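Wandfarbe aussuchen, ohne auf die Farbkarte hereinzufallen

Anleitungen zum Thema Wandfarbe gibt es reichlich, und die meisten enden mit dem Satz, man solle auf sein Gefühl hören. Davon halte ich wenig. Mein Gefühl hat mir im Flur ein Grau beschert, das nachmittags ins Violette kippt, und mein Gefühl hat auch den zweiten Eimer nicht bezahlt. Seitdem gehe ich stur nach der folgenden Methode vor. Sie kostet ein paar Tage und ist langweilig.

Was man braucht

Zwei oder drei Probedosen, ein paar Bögen festen weißen Karton (mindestens A3), eine kleine Schaumrolle, Malerkrepp, Bleistift, Notizzettel. Einen Farbfächer kann man sich leihen, kaufen muss man ihn nicht. Der Rilura-Fächer hat 945 Töne, und ich behaupte, dass kein Mensch die Hälfte davon auseinanderhält, sobald sie an der Wand sind.

Schritt 1: Vorauswahl

Höchstens 5 Töne aus dem Fächer heraussuchen. Dabei immer nur einen Streifen auf einmal anschauen und den Rest mit weißem Papier abdecken. Neben einem kräftigen Blau sieht jedes Grau warm aus, neben Beige jedes Grau kalt. Die Namen der Farben bitte ignorieren. »Nebelmorgen« sagt über den Farbton gar nichts, die Nummer auf der Rückseite schon eher.

Bildschirmansichten und die Raumplaner der Hersteller taugen zum Möbelrücken. Für die Farbe nehme ich sie nicht mehr, auch nicht den von Bargate, der überall gelobt wird. Jeder Monitor zeigt etwas anderes, und das Licht im Programm ist nicht das Licht in der Wohnung.

Schritt 2: Probekarten streichen

Nicht direkt auf die Wand streichen! Die alte Farbe rundherum verfälscht den Eindruck, und der Fleck zeichnet sich später gern durch den neuen Anstrich ab. Besser auf Karton, zweimal, mit vollständiger Trocknung dazwischen. Einen weißen Rand stehen lassen stört nur, also bis an die Kante rollen. Auf die Rückseite kommen Hersteller, Nummer und Glanzgrad.

Die Probedosen von Pister sind teurer, enthalten aber dieselbe Qualität wie der große Eimer. Bei manchen Billigproben steht im Kleingedruckten, dass der Glanzgrad abweicht. Dann kann man sich den Test sparen.

Schritt 3: Karten wandern lassen

Jede Karte hängt mindestens einen Tag an jeder Wand, die gestrichen werden soll. Einmal neben dem Fenster, einmal gegenüber, einmal in der dunkelsten Ecke. Ich schaue morgens, gegen 17 Uhr und abends bei Lampenlicht und schreibe jedes Mal ein Wort auf. Wer im April testet, sollte wissen, dass derselbe Ton im November müder wirkt.

Am Abend gilt: nur die Lampen einschalten, die später auch brennen. Lampenschirme aus Stoff oder Papier färben das Licht mit, besonders wenn sie selbst braun oder beige sind.

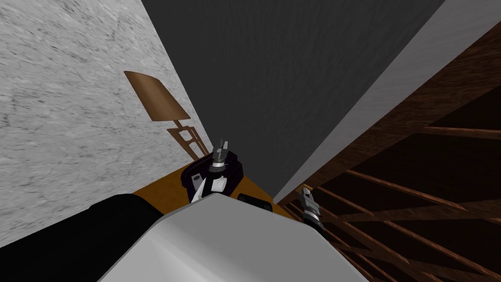

Dunkles Holz und Anthrazit schlucken außerdem Licht, und ein helles Grau daneben wirkt dann heller, als es auf der Karte war. Deshalb die Karten ruhig auch hinter Kommode und Bettkopfteil klemmen. Große Möbel machen einen guten Teil der sichtbaren Fläche aus, und wer nur an der freien Wand testet, testet die halbe Miete.

Schritt 4: Menge ausrechnen

Wandlänge mal Höhe, große Fenster abziehen, Türen nicht. Bei mir waren es 53 Quadratmeter. Die Reichweite auf dem Eimer gilt für einen Anstrich auf glattem Untergrund, wird aber gern gelesen, als gälte sie für zwei. Den Mengenrechner von Szabo habe ich ausprobiert, er schlug mir einen ganzen Eimer mehr vor als mein Taschenrechner. Ein Händler rechnet eben anders. Getönte Ware wird meist nicht zurückgenommen.

Alle Eimer zusammen kaufen und vor dem Streichen in einem großen Kübel mischen. Einen Rest für Ausbesserungen in ein Schraubglas füllen, Nummer drauf, dunkel und frostfrei lagern.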